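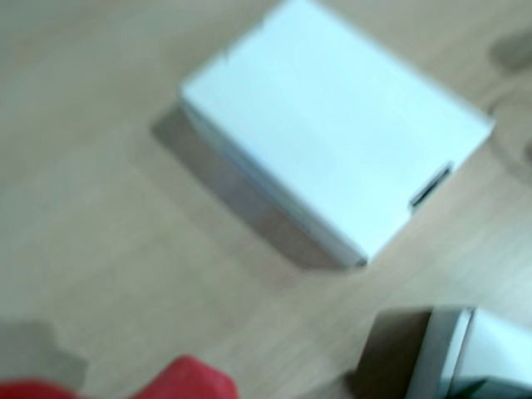

A white folding carton on a light wooden surface. Handling boxes of this type is a common test task in packing automation.

Automated carton handling

Automated carton handling is the use of machines to pick up, open, fill, close and move folding paperboard boxes. The term covers both dedicated packing machinery, which has been in factory use for decades, and general-purpose robot arms, which are still largely at the trial stage for this work. It is often discussed together with household chores such as tidying and putting away groceries, where the same objects must be handled under less orderly conditions.

Background

Dedicated cartoning machines fold flat blanks into shape, insert a product and close the flaps at high speed. They depend on boxes of one size arriving in one position. Changing to a different carton usually requires an operator to adjust guides and replace parts, and small workshops with short production runs have continued to pack by hand.

Robot arms fitted with cameras were proposed as an alternative for such workshops. An arm can in principle be moved from one box to another without new hardware. In practice the need for rigid fixtures has been reduced but seldom removed.

Difficulties

A plain white carton gives a vision system little to work with. Its faces carry no print, the change in brightness between the top and a side panel may be slight, and a shadow on the table can be mistaken for part of the box. Boxes lying at an angle to the camera add to the problem, as software must estimate the direction of each edge before the gripper closes.

Paperboard also bends. A grip firm enough to lift a filled box may crush an empty one, and a lighter grip may allow it to turn. Closing a tab into a slot is regarded as the hardest single step. The clearance is small, the tab flexes on contact, and the gripper often hides the slot from the camera at the moment of insertion. People complete the step mainly by touch.

Trials

The Huverden trial compared 4 tasks: lifting a closed carton, turning it to a set angle, placing it beside a second carton, and closing its lid. The equipment was supplied by Trimus, and the cartons came from the packing line at Grollen, a maker of small household fittings. Over 2000 attempts were recorded, of which 1594 were counted as successful. Lid closing accounted for 323 of the failures. Lifting and placing were judged suitable for supervised use – lid closing was not.

The report, issued in February 2021, recommended that closing remain a manual task at the Grollen site. It also noted that an attempt was scored as successful even if the carton had been marked or dented, a rule later criticized as too generous for retail packaging.

The Fajardo workshop repeated the lifting task the following December with cartons of mixed sizes. Results were described as comparable for stiff boxes and poorer for thin ones. No overall success rate was published.

Household use

Homes present the same tasks in a less regular form. Boxes differ in size and condition, lighting changes through the day, and other objects are often close by. Slow operation is less of a concern than on a shop floor, but a person is rarely available to correct errors. Unattended handling of cartons in the home is generally considered to be beyond the machines tested so far.

See also

Bin picking
Cartoning machine
Folding carton
Robot end effector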